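Bar and table staff wanted, August season
Pollock Rooms, functions and weddings

Two posts, could go up to three if the right folk turn up. Start 1 August, some paid training before that.
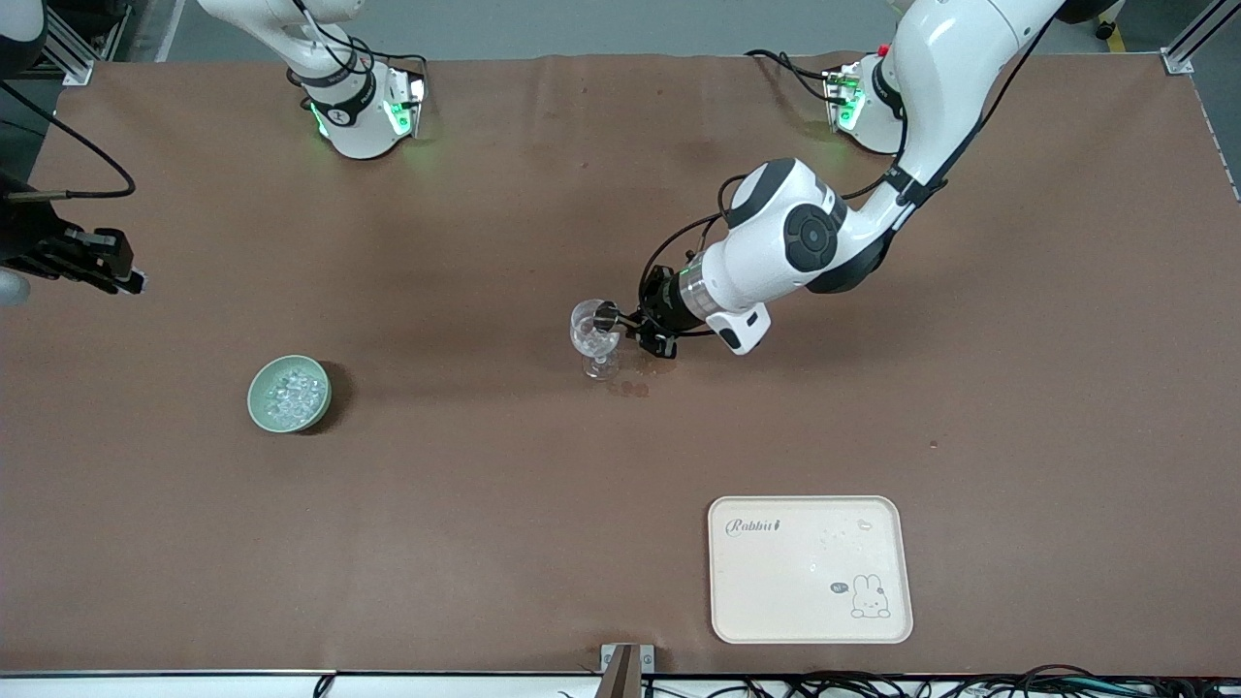
What you'd be doing
Setting up the drinks tables. Brown paper down first, taped underneath NOT on top. Glasses polished, carried by the stem, set out in rows. Ice in the small bowls, topped up all night, more often if it's warm. Wine, water, soft drinks. No cocktails, we've stopped doing them.
Clearing as you go. Drips on the paper get blotted straight away, if it's gone through then change the sheet.
Washing up by hand for anything with a stem. The rest goes in the machine.
Stacking chairs at the end, everyone does it, me included.

Numbers
Biggest party this summer is 181 seated. Most are a lot smaller. We own almost 1000 glasses and would like to still own them in September.

Hours and pay
20 hours a week, mostly evenings, rota out a fortnight ahead. Hourly rate on the form, same for all ages. Tips split evenly at the end of the night. Meal on shift. Late finish = taxi home paid if you live this side of the bridge, ask Morven if your not sure.

You
18 or over for this one, sorry. Bar work before is handy but we'll show you. Steady hands, ok with carrying trays up the back stair (its steep). Black shoes with a proper grip, no trainers. Shirts and aprons we give you.

Trial shift
One evening, paid, with Murdo Sutherland on the bar. You'll lay one table start to finish, fill the ice and pour a few glasses. Bring ID and bank details so we can get you paid.

How to apply
Form at the front desk or ask for one by email. Two references, one can be a teacher. No CV needed, a few lines about yourself will do. Say which weeks in August you can't work, better now than later.
Forms back to Sheena Cowie by 5pm on March 17, 2022. Trial shifts the week after.
Questions about hours or access, Morven Kerr, same desk, mornings only.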